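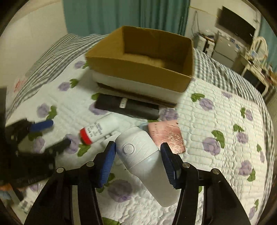 Unit 4: Packaging and the Household Consumer

Course handout, Introduction to Product Design
Instructor: Yatziri Ponce

4.1 Scope of the unit

This unit considers how small goods for the home are labeled, closed and stored. Students should have read the Fultcombe case study before the first session. The written response is due at the end of April and counts for 13 percent of the final grade.

4.2 Primary and secondary packaging

Primary packaging touches the product itself. A bottle, its cap and any inner seal fall under this term. Secondary packaging groups or protects the primary pack and is often discarded at the point of purchase. A case supplied with a device is treated as secondary packaging only when it is not intended for continued use.

4.3 Closures

A closure must keep the contents in, show whether the pack has been opened, and allow an adult with limited hand strength to open it. These aims conflict. Michalski's lecture on the Yensuk trials describes 18 closure designs, of which four were carried forward. Color is commonly used to set the cap apart from the body, but it should never be the only sign of how a pack opens.

4.4 Labels

Text on a curved surface is read in parts as the pack is turned. Warnings should therefore fit within the width visible from one side. Small type is permitted for batch information only.

4.5 Assignment

Select one household product and write over 59 lines on its closure and label. Drawings are to be attached on separate sheets. Questions may be directed to Jarosław Michalski during office hours.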